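Print this page | E-mail this page

Ticket: right arm drops out when cable pulls at the wrist
Opened by: Finbarr Geraghty
Looked at by: Brock Kennedy
Bench: two-arm build, Umerar workshop
Status: open

Problem as reported
Right arm loses its wrist camera part way through a pick, then the whole program stops with a timeout. Left arm carries on until the stop reaches it. Seen 7 times in one evening in April. It only happens with the wrist turned past 90 degrees.

Finbarr, first entry
Restarted the controller, no change. Swapped the two camera leads at the hub end and the fault stayed with the right arm, so I don't think it is the hub. Raised the timeout to 300 ms. It ran for longer and then stopped the same way.

Brock
Check the tie on the forearm. On my build at home it was too tight and the lead had no slack left for the wrist. Also make sure you are on the Fleltier profile and not the old Bélanger one, as the joint limits are different.

Finbarr
Profile is correct. Moved the tie on the right forearm 8 mm towards the elbow and refitted it. Ran the headphone routine again with the red and black pair. No dropout on the first few goes, then one when the arm reached across to the left.

Brock
Then it is either the lead or the socket on the camera. Try a longer lead before you take the bracket off. Dekora had some in the drawer under the vice. Can you put up a couple of views of how it is routed now? I want to see the loop over the wrist and where it comes down near the base.

Finbarr
Routing on both arms below. I have not touched the left one. Longer lead is next, will fit it tomorrow evening and leave the routine running while I tidy up. Please don't change the timeout back until then.
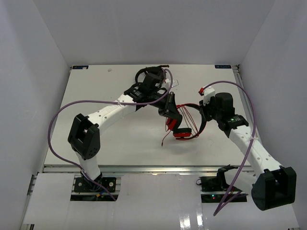
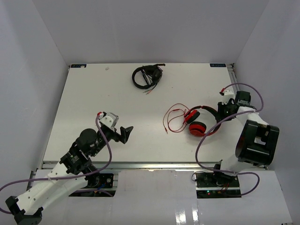
Purple camera leads on both arms, right gripper at the headband of the red and black headphones.

Contact the workshop | Copyright Umerar workshop members | Back to top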